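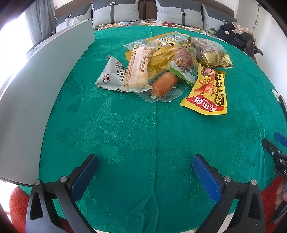

Snacks on the green tablecloth, leaf pattern and all.

I've had the Plateo folding table for 11 months now and I like it more every time I drag it out of the closet! We're a small apartment with a big family, so twice a month the living room has to turn into a dining room, and my old card table just wasn't up to it (one leg had a mind of its own).

The Plateo seats six of us, eight if the kids squeeze in. It opens in one go, the legs click when they lock, and I can do it alone while something is on the stove. I paid $143 with shipping, which felt like a lot for a folding table, and I'd pay it again. My friend Modupe Danladi has the Costello, a cheaper one, and hers is lighter to carry but it wobbles when anybody cuts meat on it. Mine doesn't. We've played cards on it, wrapped presents on it, done a jigsaw that stayed out for most of May, and Grandma leans on it with her whole weight to get up.

Gripes? It's heavy. The carry handle is a bit thin and digs into your fingers on stairs. And the top scratches if you slide a pot across it, so put a cloth on! I buy mine a size too long and let it hang, it looks nicer and hides the legs.

One tip: wipe the hinges down before you fold it up. Crumbs get in there and then it squeaks for a week.

Five stars from me, and I'm already eyeing the matching bench if it ever drops under $100.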